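Progress report to the Strebel Fund: Teltgate snack table and gift box project

We're into the second stretch of the grant now and it has been such a good one! Since the last report in November we have moved out of the back office and into the front room at Teltgate, where there is space for a proper round table and people can get at it from all sides. The boxes are being packed with wrapped sweets and small snacks for neighbors who can't easily get out, and so far 1,017 have gone out of the door.

The red tablecloth was bought with the decorations money, and I would buy it again tomorrow. It has big silvery and gold flowers all over it, and visitors walk straight up to it — which is how we got two of our newest packers. The boxes are the open white ones with the striped black and white rim. We tried the deeper Rullby box first, but small things got lost at the bottom and it looked half empty however much we put in.

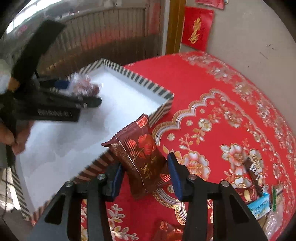 Report and photo by Nkechi Tamuno, Teltgate
Sun 18 April

Filling goes faster with a mix of shapes. Pillow packets like the brown one with the red rose on it take up room nicely, and the foil-wrapped candy goes in the gaps. People love the shiny ones! Several have written back asking which shop the rose packets come from, and we pass that on gladly.

Spending is on track. Boxes came in a little under budget after Lutz Wunderlich talked to Brarer about ordering for the whole season at once, and we'd like to move what's left over to snacks, if you're happy with that. Delivery costs went up slightly when we added the streets past the canal — 8 more households, all very pleased to be on the list.

Still to do: a second tablecloth for wash days, a better shelf for the flat boxes, and 6 more packing afternoons before the summer break. Lutz will send the receipts separately. Do come by on one of the afternoons if you can, we'd love to show you the table.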